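From: Callurlow Users list
Date: 14/07/2020
Subject: Re: [callurlow-users] Old towers, worth keeping as file servers?

On the list, an earlier poster wrote:

> We have a small office in Tastport and three old desktop towers in the
> cupboard. I want to use one as a backup box so we can stop paying for
> online storage. Total data is 213 GB and grows slowly. Is it worth the
> trouble, or should I buy one of the small two-bay units? Also, does
> anyone know if the Katona scripts still run on a 32-bit install?

Yes, it is worth the trouble, provided you don't mind the electricity. I have run our backups at Stisberg on an old tower for several years and the case itself has never been the problem. Disks and power supplies wear out. The rest mostly just sits there.

213 GB is very little by present standards. Two 1 TB disks, mirrored, will see you through for a long while. Buy the disks new, even if everything else is second-hand, and get them from two different shops so they are less likely to come from the same batch.

Look inside all three before you choose. Check the board for swollen capacitors, count the SATA ports, and see whether the drive bays are easy to get at. Lay the tower on its side and take the panel off. It is much easier than working upright.
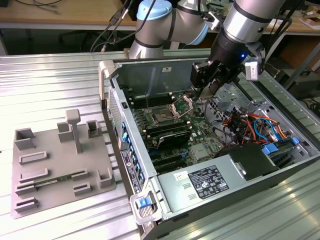 A desktop tower on its side with the panel off.

On power, I put a plug-in meter on ours and it draws 72 watts with the disks spinning. A two-bay unit would use a good deal less. If the box only has to be on for the nightly run, set the wake time in the BIOS and have the last job shut it down. Ours is awake for around 60 minutes a night, and at that rate the running cost is hardly worth arguing over.

The Katona scripts do run on 32-bit, but you need the older branch. The current one pulls in a compression library that is only built for 64-bit. You will see a message about a missing symbol and then nothing else. If your tower can take a 64-bit install, do that and save yourself the bother.

One more point – please test a restore before you cancel the online storage. When we did ours, the first full restore came back with 3,045 files missing, all of them in folders with an accented letter in the name. The log had no errors in it. Setting the locale in the job file fixed it, and the second restore matched.

I would also keep one copy away from the building. We use a USB disk that goes home with whoever locks up on the last working day of the month.

I can post our job file if it would help. It needs a little tidying first.

-- 
Callurlow Users mailing list
To unsubscribe, send a blank message with "unsubscribe" in the subject line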